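3. Sampling and survey procedure

The survey was carried out in the Kundville district, where most households buy their drinking water in refillable containers from small shops. We chose the district for two reasons. The shops are required to keep sales records, and the piped supply is shut off for part of each day, so that nearly every household stores water in some form. Of the 123 households contacted in October, 46 agreed to keep a daily log of how much water they bought and what they used it for.
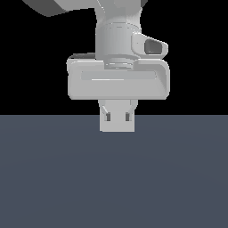

Laskowska

Logs were collected every second week. Households that missed two collections in a row were dropped from the analysis of weekly totals but kept in the analysis of storage habits, where a single complete entry was enough. Water used for cooking was recorded separately from water used for drinking. Many households found this hard to do, and in the first logs the two columns were often filled in with the same number. The form was changed after the first collection, and the early entries for cooking are left out of Table 2.

Prices were taken from the shop records and checked against the logs. Where they differed, we used the price in the log. Shops in the Sinard neighborhood gave a discount to regular buyers that did not appear in their records, which explains most of the differences we found there. In Flotow, on the other side of the canal, prices in the two sources matched closely. 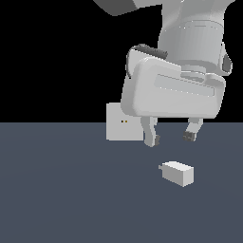

Delivery charges were treated as part of the price when the household had no other way of getting the container home, and left out when delivery was a choice. This rule follows the wording of the question in the log ("Could someone in your home have carried it?"). Answers varied within the same household from week to week, mostly with the weather, and we did not try to make them agree.

Figure 2. Share of stored water used for drinking, by household size. Values are percentages of the weekly total and add up to 100 for each size group.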